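Juego de sábanas Drolton Zesus, percal de algodón
Ref. 3303 - Ropa de cama - Dormitorio
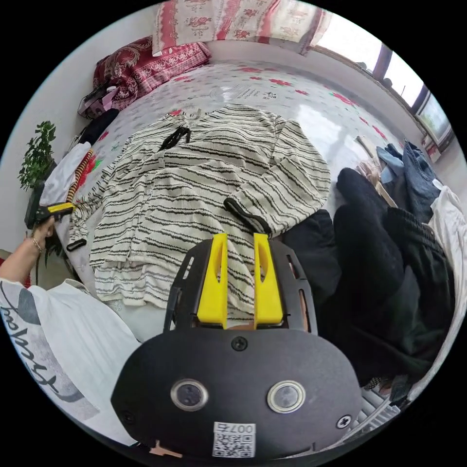 ¿Qué medidas de colchón admite la bajera ajustable?

La bajera se fabrica para colchones de 90, 135, 150 y 160 cm de ancho, con una altura de hasta 24 cm. Si el colchón lleva topper, hay que sumar los dos grosores antes de elegir la talla.

Descripción

El juego Zesus es el modelo de diario de la casa Drolton. Se teje en percal de algodón peinado, un ligamento cerrado y mate que resulta fresco al tacto y que pierde el apresto después de los primeros lavados. No lleva poliéster. La tela se arruga más que un satén, y quien prefiera una cama sin planchar debería mirar la serie Hrubý, que es de punto.

La bajera tiene goma en todo el contorno. La encimera lleva un dobladillo ancho en la cabecera y uno estrecho en los otros tres lados. Las fundas de almohada se cierran con solapa interior, sin botones ni cremallera.

Contenido del juego

Una sábana encimera
Una sábana bajera ajustable
Una funda de almohada (90 cm) o dos fundas (135, 150 y 160 cm)

Características

Composición: 100 % algodón peinado
Ligamento: percal
Altura máxima del colchón: 24 cm
Solapa de la funda: 21 cm
Temperatura máxima de lavado: 40 grados
Acabado: sin blanqueantes ópticos
Confección: taller de Stultumitz

Lavado y cuidado

Lavar antes del primer uso, por separado y del revés. Los estampados con rojo o azul marino pueden soltar algo de color en los dos primeros lavados. Detergente líquido, sin lejía. El suavizante no estropea el tejido, pero le quita absorción.

La secadora se admite en programa suave. El algodón encoge un poco con el calor y las medidas de corte ya lo tienen en cuenta, por lo que la bajera queda algo holgada al estrenarla. Planchar a temperatura media con la tela todavía húmeda - en seco las arrugas del percal cuestan bastante más.

Para guardar el juego, doblar la encimera y la bajera juntas y meterlas dentro de una de las fundas.

Piezas sueltas

La encimera, la bajera y las fundas se venden también por separado con la misma referencia, seguida de E, B o F. El tono puede variar ligeramente entre lotes de tinte. Si se quiere completar un juego antiguo, conviene indicar en el pedido el número de lote que figura en la etiqueta cosida a la bajera.

Envío y cambios

Los pedidos recibidos antes de las 12:00 salen del almacén el mismo día laborable. Se aceptan cambios de talla con el artículo sin lavar y en su bolsa original. Las piezas cortadas a medida, por ejemplo para camas articuladas o de barco, no tienen cambio.

Otros artículos de la serie Zesus: funda nórdica, cuadrante, protector de almohada.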